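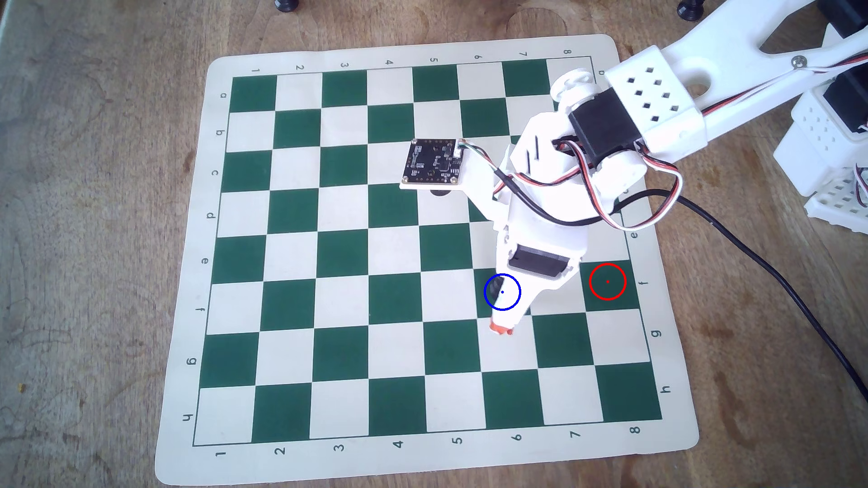

Roll-up chessboard mat, dark green and cream, on a wooden tabletop.

Hasent Rendness

The Hasent Rendness is a small single-cylinder motorcycle, sold mainly as a commuter and delivery bike. I've owned two of them and have spent far too many evenings with my hands inside one, so I'll try to be fair – but you should know I'm fond of the thing.

Name

Rendness was the name of the street where Hasent had its first workshop. Most owners just say "the Rennie". Older parts lists call it the Model R, and if you're looking for gaskets it's worth searching under both names.

Engine and gearbox

It's an air-cooled two-stroke of 126 cc, with a kick start on the right and no electric start on any version I know of. The gearbox has four speeds, all down, which catches out everybody who learned on something more modern (I stalled mine at the same roundabout three mornings running!). Oil goes in with the petrol on the early bikes. Later ones have a separate tank under the seat and a little pump, and the pump is the part I'd check first. Mine seized from standing, and Joni Oksanen, who rebuilds these engines, talked me through freeing it over the phone.

Frame and brakes

The frame is pressed steel and it rusts from the inside, mostly around the swinging arm mounts. Give it a tap with a screwdriver handle and listen. Both brakes are drums. They're fine in town, and on a long hill with a full rack you'll want to start slowing down early. The rear one squeals when it's cold and I've never cured it.

Versions

The standard bike had a single seat and a flat rear rack. The Kwofie version, built for the dealer of that name, had a dual seat, higher handlebars and a chromed tank, and it's the one collectors go after. Only 1405 were made. Ekua Akpalu's register of surviving bikes has plenty of standard ones with Kwofie tanks bolted on, so look at the frame number before you pay extra. A genuine one has a K stamped after the last digit.

There was meant to be a three-wheeled carrier too. Cecilia Gbeho worked in the drawing office and remembers a prototype with a box on the front, but I've not seen a photo of it.

Buying and running one

Prices are still sensible for a tatty runner. Tyres, cables and piston rings are easy. Side panels are not, and the Hillaseck copies need filing before they'll fit. Club members meet at Hillaseck's yard every September, and Kekeli Ayaaba usually brings a van full of spares. Get there before 9 am if you need a speedometer.

See also

Hasent
Kwofie tank badges
Two-stroke oil pumps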